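Brekudico gripper kit, school and club edition

Brekudico is the two-finger gripper kit we put together for the Drasorgate club, and it's still our favourite way to get beginners picking things up on day one!
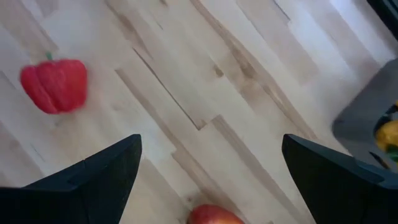 The kit comes with the fingers, the wrist camera mount and 130 practice tasks. Sorting fruit and veg is the one everybody asks for, and a red pepper lying on its side is a lovely test for new code – all those lumps and ridges. Start slow. Speed can wait.

Teams score a point for each item that lands in the right bin, and the Nedelcu board logs up to 900 grasps before you need to clear it.
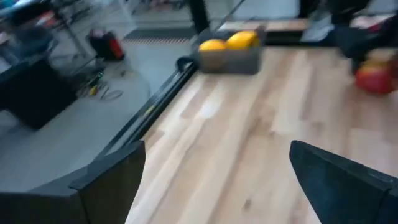
Logs save as plain text, so pupils can open them in any spreadsheet and argue over the results (they will). Spare finger pads come in the box, and the Premby stand fits without drilling. 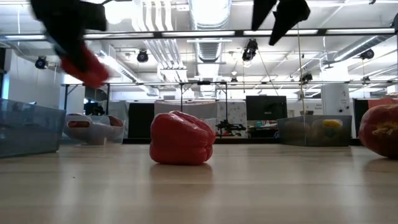
Levente Bodnár wrote in to say his Monday group got through almost 300 grasps before tea, and could we please make the log text bigger. We can – it's in the May update.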